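Os museus pequenos deviam abrir à noite

O museu ferroviário de Hundside fecha às cinco da tarde. É a hora a que a maior parte das pessoas sai do trabalho, e portanto quem lá entra durante a semana são escolas, reformados e um ou outro turista. Ao fim de semana há fila, e a sala da maqueta fica tão cheia que as crianças não chegam ao vidro.

Defendo há algum tempo que os museus desta dimensão deviam trocar duas manhãs por duas noites. As manhãs são fracas. Lourenço Caldeira, que dirigiu a casa até abril, mostrou-me o livro de entradas: numa manhã normal, sem visita escolar, passam por lá 10 pessoas. Na única noite em que a porta ficou aberta até às onze, para a inauguração das luzes da maqueta, entraram 200.

Dir-me-ão que uma inauguração não serve de medida. Concedo. Houve música, houve vinho e a entrada era livre. Mas mesmo que viesse um quarto dessa gente, a conta continuava a ser favorável à noite. O custo do pessoal é quase o mesmo, desde que as horas se troquem e não se somem.

A objeção mais séria veio de Madalena Veloso, responsável pela conservação. As peças em papel, sobretudo os horários e os cartazes da antiga linha de Flurnar, têm um limite de exposição à luz, e cada hora conta. Tem razão, e por isso falo em troca. Se a sala dos cartazes ficar às escuras de manhã, pode estar acesa à noite sem prejuízo. As locomotivas e a maqueta não têm esse problema.

Fica o transporte. O último autocarro para o centro sai às 21h40, o que obriga a fechar às nove e meia ou a falar com a câmara. Eu começava por fechar às nove e meia. Quatro horas e meia depois do horário atual já dão para jantar cedo e ver a exposição com calma.

O bilhete devia manter-se igual. Cobrar mais pela noite seria afastar quem trabalha, que é o público que falta.
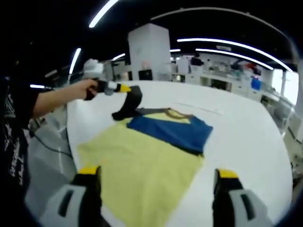
Que dias deviam passar para o horário noturno?
Os dois com menos visitas escolares marcadas, escolhidos no início de cada ano letivo e mantidos até ao verão, para que o público se habitue.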